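Tips for the sorting table, now that we share it with the grippers

Since July we do the small-goods sorting together with automation. The hand work did not disappear, but it changed, and many colleagues asked for the tips on one page.

Put mixed small things in one wide bowl before you begin. A bowl with a low rim lets the fingers come from the side, and nothing rolls off the table.

Take packets by the two ends and press only a little. Thin plastic film slides when you squeeze it in the middle. Glue packets need extra care, so move them first and give them their own tray.

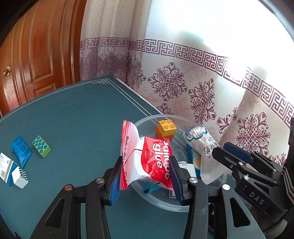
Lustora Workshop, Packing and Small Goods Department

A packet of balloon glue is a good piece for practice. It is small and crinkled, and the ribbed pads hold it well at the crimped end and the red side. Bags of cotton swabs are more difficult. Hold them at the full part, never at the loose flap.

Wipe the finger pads with a damp cloth after up to 200 picks. Glue or dust on the pads makes everything stick, and then you lose more time than the cleaning takes.

Change places every 19 minutes. Lindiwe Baloyi proposed this after her wrists became tired in the first weeks. Before, we had seven people picking by hand the whole shift. Now three do the picking, and the others check labels and prepare bowls. Some of us miss the talking at the old long table, so we moved the coffee break to one common time.

If a piece falls, leave it until both grippers are still. Write it in the Kamata notebook by the door, also when it is only a building block.

Questions about pads and spare parts go to Toivo Pitkänen.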